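Packing for a long weekend with just one bag
Forum > Travel Light > Packing Talk

marigold_porch
11 Jun 2025
Hello all, I've been reading here since December and finally made an account. My sister and I are going up to Bisine to see our aunt, and the little commuter plane only lets you bring what fits under the seat unless you pay extra, and I'd much sooner spend that money on pie. I have never in my life gone anywhere with one bag. I'm the person who brings the second pair of boots in case the first pair gets lonely. How do you folks do it, and do you roll or fold?

Dellwood
Welcome, Marigold! Roll, roll, roll. I have rolled everything since my college days and I can get 7 shirts into a school backpack with room left for a paperback. Put the heavy things against your back, socks inside your shoes, and wear your bulkiest sweater on the plane (you can always take it off and sit on it).

tansy.k
I'm going to disagree with Dellwood, with love. Rolling is fine for T-shirts but it makes a terrible lump out of anything with buttons. I fold flat and stack, with the thickest things at the bottom, and my blouses come out looking like blouses. I tried rolling for my cousin's wedding in Vollard and spent the whole morning hunting for an iron.

Dellwood
Tansy, you're folding for a wedding and I'm rolling for a fishing cabin, so maybe we're both right. I still say you lose space in the corners. 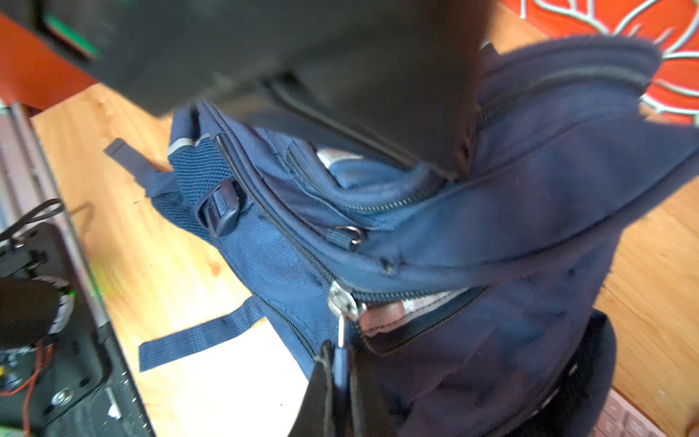
marigold_porch
What should go in the outside pockets, if the main part is already full?

Yetunde Okafor
Things you'll want before you land. I keep tissues, a pen, gum and my empty water bottle on the outside, and I never put keys or money there. My mother carried a Babalola tote for years with her whole purse sitting in the open pocket, and she lost her wallet at the Vokbridge bus station one summer and we heard that story at every family dinner afterward. A mesh pocket is lovely for a bottle or a damp washcloth, but a pen will poke through the netting sooner or later, so clip that to something.

As for the great rolling question, I do both. Pants and pajamas rolled, anything with a collar folded over the top of them. Leave yourself a bit of empty space, too, because your aunt is going to send you home with jam. Mine always does.

tansy.k
Oh, the jam! Please remember that jam counts as a liquid if you're carrying it on. I lost 2 jars of apricot at security and I'm still sore over it.

oldmapguy
I'll be the grump here. I think one-bag travel gets oversold. I did it for a whole year to prove I could, and I wore the same pants to everything and bought an umbrella in every town I stopped in. If you're gone for three nights, sure, go ahead. If it's two weeks, check a suitcase and enjoy yourself.

Yetunde Okafor
I don't think anyone asked about two weeks, dear, but I'll give you the umbrellas. I must own 13 of them by now and not one is ever where I am when it rains.

Dellwood
I'd push back a little. I did 7 nights with a backpack last fall and washed my socks in the sink every other evening. It was no trouble at all, and I liked not waiting at the baggage belt.

oldmapguy
You're a better man than I am. My socks never dry.

marigold_porch
You are all so kind, thank you. I did a practice pack on the bed tonight, rolled the pajamas and folded the two good shirts like Yetunde said, and it all went in except the boots. So I'm wearing the boots. My sister says her bag is already full and it's mostly snacks. Does anyone know if the wind is bad up there in the evenings? I'm trying to decide on a scarf.

tansy.k
Take the scarf! You can wad it up for a pillow on the plane.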